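Print this page
E-mail this page

Wenside Meeting Table, White

Stock code 3506
Colour: white gloss
Made at our Brindcombe workshop

The Wenside is a plain white table for staff rooms, classrooms and small offices. We have been making it for the Papadakis catering supply stores since the first version went out with square corners. The current one has rounded corners and a slightly thicker top. Both versions take the same legs, so if you own the older table you can order a new top on its own and fit it yourself.

The top has a gloss finish on the upper face and a matte finish underneath. It wipes down with warm water and dish soap. Do not use scouring powder, steel wool or undiluted bleach, as these will dull the surface. Coffee and tea rings come off if you get to them the same day. Curry and felt pen are harder and may leave a mark. Use a mat under anything straight off the stove.
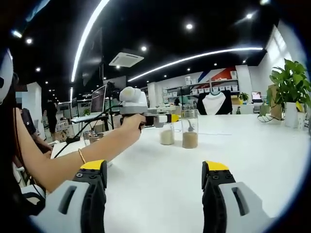
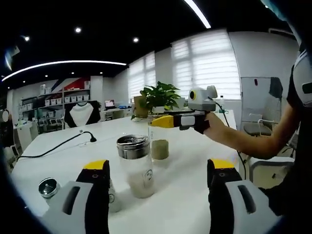

White table in use; the second picture shows a clear shaker bottle with a steel screw lid.

Legs are sold with the table and come in grey or white. Each leg has a levelling foot you can turn by hand, with enough travel for most uneven floors. Castors are available as an extra in sets, 2 locking and 2 plain. Please note that castors raise the table and it will no longer line up with a Wenside on fixed legs.

The Dollow bench is the matching seat. It slides fully underneath when the table is on fixed legs. Dollow cushions are listed separately under soft goods and are being recoloured, so check with us before you order more to match an existing set.

Assembly takes one person and the hex key supplied. Tighten the bolts by hand first, stand the table upright, then do the final turn. Two people should lift it, even over a short distance. Check the bolts again after a month of use.

Replacement parts: feet and bolts are kept on the shelf. Tops are made to order and take three weeks from the Brindcombe workshop. Quote part 2361 for a replacement top.

Delivery is to the front door or loading dock. If you need it carried upstairs, tell us when you order. We do not take away old furniture.

Trade and school enquiries go to Fotis Kourkoulas in the sales office.

Page updated October 25, 2022

Print this page
E-mail this page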